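Retberg support queue
5 min read

Status: reopened
Component: Engebretsen evaluation scripts, grasp success metric
Opened by: Cesberg integration desk
Date: July 1, 2020

Reopening this one. The release note says the Rusow method "resolves" poor picking of the slotted metal parts. I've read the result twice and I don't think it shows that.

The claim rests on 311 attempts. When I split the log by start condition, most of the gain sits in runs where the part was lying on its own. Once parts are stacked, the new method and the old one are hard to tell apart. The write-up gives a single pooled figure and no split.

I also asked in June whether the operator could step in mid-run. The reply was "rarely". I'd like that as a column in the log, please.
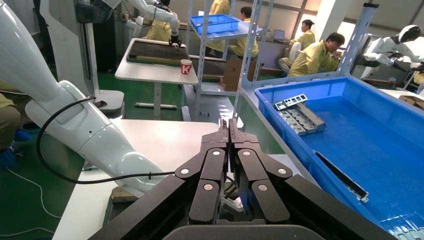
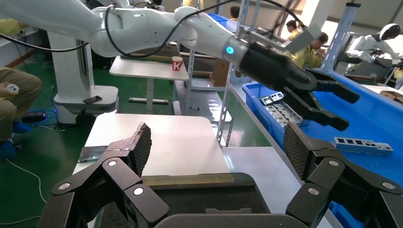
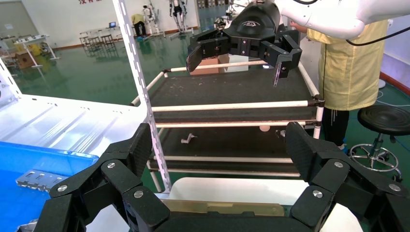 Start conditions are where I'd look first. The evaluation script has one field for them, and it's filled with "bin, standard" on every row. I can't see what "standard" covers. In the first two pictures the blue bin has a group of metal parts stacked towards the back left and one long piece lying apart from it, and the script would score a pick from either as the same task. They aren't the same task. A policy that always goes for the lone piece first could look very good over a short session and tell us nothing about stacks.

What I tried:

- Re-ran the scoring with the 17 ambiguous rows removed. The headline drops a bit but holds.
- Re-ran with only rows tagged "first pick of session". Headline goes up. That fits my complaint.
- Asked for the seed list. Got 2 seeds. The note says 5.

Reply from Retberg: "Seeds 3 to 5 were lost in a disk move. The trend was the same."

Maybe it was. I can't check a trend in files that don't exist, so please change the note to say two seeds.

Requested before closing:

- start condition split into single and stacked
- intervention column, even if it's all zeros
- a rerun of the old method under the same script version (the baseline numbers come from the previous one)

Leaving priority at medium. The gripper side is fine as far as I know, and the scoring is what I don't trust.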